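Skondville Athletic Names Chie Kudo Head of Women's Academy

September 29, 2021
By Club Communications

Skondville Athletic has appointed Chie Kudo as Head of Women's Academy. She will take up the post in November and will oversee the U14, U16 and U19 squads at the Brolanau training ground.

Kudo joins from Andlow Rovers, where she spent three seasons as lead coach of the U19 side. A former central defender, she made more than 100 senior appearances before a knee injury ended her playing career.

In her new role she will be responsible for coaching standards, player recruitment and the path from the academy to the first team. The club currently has 16 players on academy agreements in the oldest age group, and a decision on development contracts will be made at the end of the season.

"I have followed the work at Skondville for a long time and I am very pleased to be joining," said Kudo. "The first task is to meet the players and their families and to watch as many training sessions as I can."

Toshiko Kawaguchi, Director of Football, said: "Chie has shown that she can prepare young players for the demands of the senior game. She was the first choice of everyone involved in the interviews, and we look forward to welcoming her."

The U19 squad will play its next home match at the Yoshida Ground, which seats 415. Admission is free for season ticket holders and for children under 12. Interim coaching arrangements remain in place until Kudo's arrival.

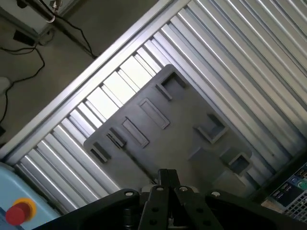
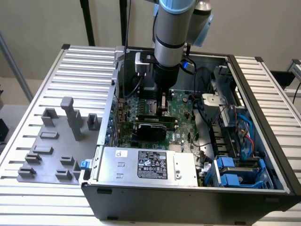
A molded tray on the ribbed aluminum surface (first picture) and an open desktop computer tower beneath a robotic arm (second picture).

Related news
U16s Draw at Andlow in League Opener
Yoshida Ground: Match Day Parking Changes
Academy Trial Dates Confirmed

This site uses cookies to improve your visit. By continuing to browse, you accept our cookie policy.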